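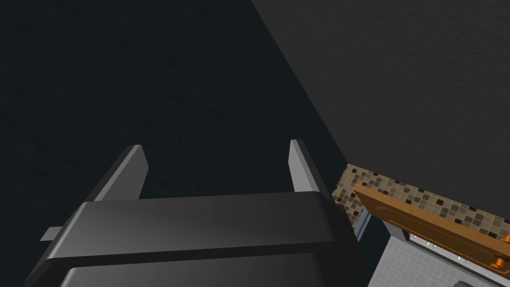 Category: Robot learning methods

Rissanen method

The Rissanen method is a way of teaching robot arms to carry out household jobs by practising in a simulated kitchen, with the simulated camera placed close behind the gripper so that the learning program sees the room much as the hand itself would meet it. It was worked out by Aslı Keskin and Reinhold Teuber at the Clellow laboratory, and it takes its name from the corridor where the two of them shared a rather cramped office for several winters.

Background

Earlier work at Clellow had leaned on a fixed camera looking down at the whole room. This gave a fine, tidy view of cupboards and worktops, but the arm had an unhappy habit of hiding the very handle or knob it was reaching for, and the program was left to guess at the last few centimetres. Keskin's suggestion, made over a long lunch in December and written up rather later than she had hoped, was to let the program learn from the close view alone for the final part of each reach, and to accept that such a view is often awkward. A good share of it may be taken up by the dark housing of the gripper, with the two open fingers standing against a plain wall and only a slanting corner of tile and a wooden panel with its knobs to say where in the kitchen the hand has got to.

How it works

Training begins with demonstrations steered by a person, and the first set contained 158 of them, most recorded by Katia Marino, who is remembered fondly in the group for her patience with drawers. Each demonstration is then replayed in the simulator with small changes to the starting pose of the arm, the wall colours and the pattern of the tiles, which brings the full training set to 1,104 runs. The program is asked to predict the next short movement of the hand from the present view and the one before it, together with the opening of the fingers.

A second, much smaller program, known in the papers as Bolell, keeps watch over the first. When the view holds too little to go on (a blank stretch of wall, say, and nothing else) Bolell tells the arm to draw back a little and look again before it carries on. Teuber has written warmly of this part, and considers it the real heart of the method.

Results

On the Rodivum set of cupboard and drawer tasks, the method completed 88 per cent of attempts in simulation. Most of the remaining failures came from the hand arriving at a good spot with the wrist turned the wrong way, a fault that Bolell was never meant to catch and does not.

Reception

Graziella Mancuso praised the drawing-back step for its simplicity, though she felt that the tasks were kinder than a real kitchen would be. Liliana Bianchini later repeated the training with glossier surfaces and brighter lamps and reported a modest drop in success, which she put down to reflections on the panels.

See also: Imitation learning; Visual servoing; Domain randomisation

This page was last edited on Friday, May 30, 2025.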